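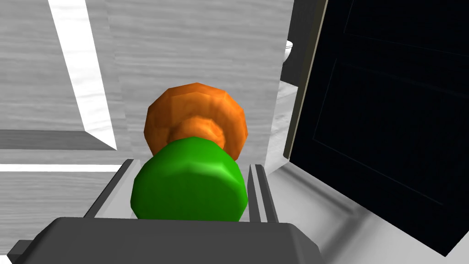

Shuzhen Cao wrote to ask why a jam jar lid is easy to turn with dry hands and so hard to turn with soapy ones, when the lid and the hands are the same as before. The answer is friction.

Friction: why things grip and why things slip

What friction is

Friction is a force. It happens when two surfaces touch and one of them is sliding, or trying to slide, over the other. It always pushes against the sliding. If you push a book to the right across a table, friction on the book pushes to the left. If you stop pushing, friction slows the book down until it stays still.

You can feel friction by rubbing your palms together. Press them lightly and they slide. Press them hard and they drag. After a few seconds they feel warm. The energy you used to move your hands has been turned into heat.

Why surfaces rub

Run a finger over a sheet of paper and it feels smooth. Under a strong microscope the same sheet looks like a tangle of threads, with dips and lumps all over. Nearly every surface is like this when you get close enough, even a polished metal spoon.

When two surfaces meet, they only really touch where their high places meet. At those places the tiny particles that make up each surface are very close together and they pull on each other a little. To slide one surface over the other, you have to keep breaking these small joins. On rough surfaces the lumps can also catch on one another, like the teeth of two combs.

Pressing harder squashes the high places together, so there is more real touching and more friction. A full suitcase is harder to drag along a carpet than an empty one.

Back to the jar

To open a jar, your hand has to push the lid round. The only thing joining your hand to the lid is friction. If there is enough of it, the lid turns with your hand. If there is too little, your hand slides round and the lid stays where it was.

Soapy water makes a thin layer between your skin and the lid. The two surfaces no longer press straight on to each other. They slide on the layer of liquid in between. Something that makes surfaces slide more easily is called a lubricant. Oil is a lubricant, and so is the spit that helps you swallow a dry biscuit.

There are two ways to get your grip back. One is to squeeze harder. The other is to change the surface, by drying your hands or by putting a rubber glove on. Rubber is soft enough to sink into the small dips in the lid, so it touches more of it.

There is friction in the screw part of the lid too, and that friction works against you. A bit of dried jam in the thread makes it worse. Running warm water over the lid often helps, as it softens the jam and makes a metal lid grow very slightly bigger.

Starting is harder than keeping going

Have you ever pushed a heavy box that would not budge, and then suddenly it went? There are two kinds of friction at work.

Static friction acts when the surfaces are still. It pushes back exactly as hard as you push, up to a limit. Past that limit the box starts to slide.

Sliding friction acts once the box is moving. It is usually a bit weaker than the biggest static friction, so the box is easier to keep going than it was to start.

Useful friction

Walking depends on friction. Your foot pushes backwards on the ground, and friction stops the foot from sliding away, so the rest of you goes forwards. On ice there is very little friction, and your foot may shoot out behind or in front of you.

Here are some other places where friction is wanted:

Bicycle brakes. Rubber blocks press on the rim of the wheel, or pads press on a metal disc, and slow it down.
Shoelaces. A knot is held together by friction between the parts of the lace. Shiny, slippery laces come undone sooner.
Pencils. The paper rubs off a little of the pencil's grey core and leaves a line.
Violins. The bow is rubbed with a sticky material called rosin so that it catches on the strings and makes them shake.
Nails in wood. The wood squeezes the nail from all sides and friction stops it from slipping out.

The footpath up Sterkance Hill, behind the school in Ferkside, has grooves cut across its stone steps. Rainwater runs off along the grooves, so there is less water left under people's shoes.

Friction that gets in the way

Friction also wears things out. The soles of your shoes get thinner and the knees of your trousers go into holes. Inside a machine, friction wastes energy by turning it into heat, and the parts wear away. This is why bicycle chains are oiled.

Wheels are another way round the problem. A wheel rolls over the ground, so the part that touches the road does not have to scrape along it. There is still some rubbing in the middle, where the wheel turns on its axle. Many wheels have ball bearings there, which are small hard balls that roll between the two parts.

Water and air rub against things that move through them as well. This is called drag. Fish, boats and fast trains have smooth, pointed shapes that let the water or air slip past.

Try it: the sloping tray

You will need a baking tray, some books, a ruler, a coin, a rubber, a small wooden block and an ice cube.

1. Put the tray flat on a table and line up the coin, the rubber, the block and the ice cube at one end.
2. Slowly lift that end of the tray. Ask someone to hold the ruler upright beside it.
3. Write down the height of the raised end when each thing starts to slide.
4. Dry the tray and do it again. Your numbers will be a little different. Scientists repeat their tests for the same reason.

The thing that slides last has the most grip on the tray. Before you start, write down which one you think it will be.

Try it: a heavier load

Tie a string to a small box and pull it along the table with a spring balance. Put weights in the box until the box and weights together come to 200 grams, and read the balance while the box moves steadily. Then add more, to make 300 grams. The pull needed goes up by half, and so does the load. Now put a tea towel under the box and try both again.

Words to know

Force: a push or a pull.
Friction: a force that acts against sliding.
Lubricant: something put between surfaces to help them slide.
Drag: the force that slows things moving through air or water.
Axle: the rod a wheel turns on.

Page last checked September 2025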